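Gripper trials: where we are with the Ratetti and the Tendex

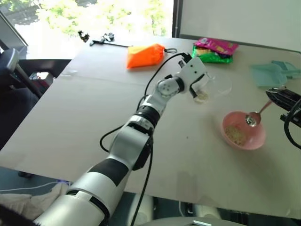
The comparison between the two grippers has moved from blocks and bolts to kitchen items. Blocks told us very little. Both models picked them up almost every time, and the only difference was speed. Bowls, spoons and small bits of food are harder, and they are closer to what the Clukel project has to deliver.

Stela Ilie has been running the bench since August. She has logged 1524 attempts with the Ratetti and 1679 with the Tendex, all on the same set of objects and with the same controller settings. Attempts stopped by hand are kept in the log and marked as such.

On small, soft pieces the Ratetti does better. Its fingertips close evenly and it can reach down inside a bowl without touching the rim, as long as the wrist comes in close to vertical. At more of an angle it knocks the bowl first. Glass is also a problem for the depth camera, which often reads the table behind the bowl as the bottom. Horațiu Cozma has added a slower final approach for clear objects. It costs a little time per pick and we are leaving it in.

The Tendex has the stronger hold on spoon handles and brush handles. It is worse with anything that crumbles. The force limit can be lowered in the settings, but below 16 percent the fingers sometimes fail to close at all. Paula Marinescu has written to the supplier and is waiting for an answer.

Cable routing still needs work on both arms. If you change a cable loop, move the arm through its full range by hand before turning the motors on, and write the change in the bench notebook.

Snack bags and pouches are next. Oana Neagu is putting together the object list, so send her your suggestions. The plan is to stop at 3000 attempts per gripper and then decide which one goes on the Dinu cell. Bench time is booked through Luminița Costache. Mornings are mostly taken, but there are free slots after lunch.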